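Getting a Washer Ready for a Home Laundry Robot

Vilard now rents its two-armed laundry helper by the month in the Brendville area, and we have had questions from readers who are thinking of trying one. We used it for most of November in an ordinary laundry room with a front-loading washer. These tips come from that month. Most of them concern the room and the laundry, and a good number will help even if you still load the machine by hand.

Before delivery

Measure the floor in front of the washer. The Vilard unit needs 32 inches of clear floor between its base and the machine, plus room for the washer door to swing all the way open. If your door opens toward a wall or a cabinet, check that it goes back flat. A door that stops halfway will get bumped.

Move rugs and bath mats out of the room. The base rolls over bare floor without trouble but stalls at the edge of a mat. Extension cords should be run along the wall and taped down.

The monthly rental is $80, with delivery and the first setup visit included. There is a charge if you ask for a second visit, so have your washer, basket and detergent in their usual places when the installer comes. The arms are set up around those positions. We moved our basket a foot to the left the next day and had to redo the setup ourselves.

Choosing a basket

Use a low, wide basket with a firm rim. Tall hampers don't work well, as the grippers have to reach straight down and tend to pinch the side. A liner should be fastened at the top so it can't ride up with the clothes. Skip baskets with loose handles or ribbon ties.

Put the basket in the middle, between the two arms, and close enough to the washer that clothes don't have to travel far. Mark its place on the floor with two strips of painter's tape. Anyone in the house can then put it back where it belongs.

Loading

Open the washer door yourself before you press start. The unit can be set to open it, but in our month that was the slowest part of the job, and with a stiff latch it gave up after 3 tries and beeped. With the door already open it went straight to work.

Don't pack the basket. Fill it to just under the rim and leave the clothes loose, since tightly folded or knotted items come up in one lump. Jeans and towels were picked up cleanly nearly every time. Socks were hit or miss. We put ours in a zippered mesh bag and let the robot load the bag.

Soft toys are easier than we expected. Check the care tag first, sew up any open seams, and take off bows or plastic parts that come loose. Put toys in the basket last so they are on top. Wash them on gentle with a couple of towels to keep the load balanced, and let them dry completely before they go back on the bed.

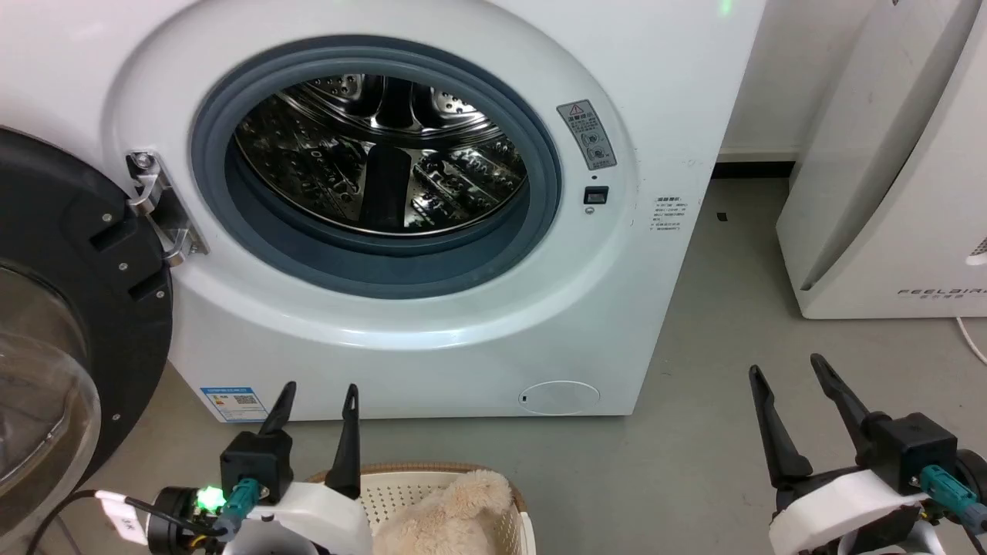 Antoniadis wrote in to say that the unit is fine for towels but that the rental is hard to justify for one person. "I do a load on Sunday and that's it. For the rest of the week it stands there taking up floor. My sister has a bad back and a big family, and she wouldn't give hers up. I'd tell people to add up how many loads they do before they sign anything."

That is fair advice. We ran a load most days and got good use out of it. At one or two loads a week, the monthly price works out high for each one.

Keeping the washer door area clean

The rubber gasket needs more attention with a robot than without one. When you load by hand you notice a sock caught in the fold. The Vilard unit missed these more than once. Run your fingers around the gasket before you close the door, and pull back the lower fold to look inside.

Once a week, wipe the gasket with a cloth dampened with warm water and a little dish soap, then dry it. Leave the door ajar between loads.

Wipe the door glass and the front panel as well. The cameras find the opening by its outline, and heavy detergent drips made ours hesitate. Don't use scouring powder on the panel or on the grippers.

Clean the washer's drain filter on the schedule in your washer manual. Lay an old towel down first and roll the robot back out of the way. Water on the floor should be mopped up before the unit goes back in place.

Care of the grippers

Turn the unit off and wait until the arms have settled. Wipe the gripper fingers with a dry cloth and pick off any lint or threads. Long hair winds itself into the joint behind the fingers and has to be snipped and pulled out with tweezers. Check that the cables hang free and haven't looped around anything.

Farnex sells soft sleeves that slip over the fingers. We tried a pair. They helped with thin T-shirts and made no difference to anything else — and one came off in the drum, where we found it after the spin cycle. Unless you wash a lot of delicate things, save the money.

What it won't do

It doesn't measure detergent, sort colors or empty pockets. Do all of that before the clothes go in the basket. A tissue left in a pocket makes just as much mess as it always did.

It will unload wet clothes, but slowly. Sheets came out twisted, with one end dragging on the floor. For bedding we went back to doing it by hand. An average load of clothing took around 2 minutes to put in by hand and a good deal longer with the robot, so rent it for the bending it saves you. Time is not the reason to get one.

Keep small children and pets out of the room while it is running — the stop button is on the back of the base, and it is a reach from the doorway.

We use cookies to remember your settings and to see which pages are read. By continuing to use this site you agree to our use of cookies. Accept | Manage settings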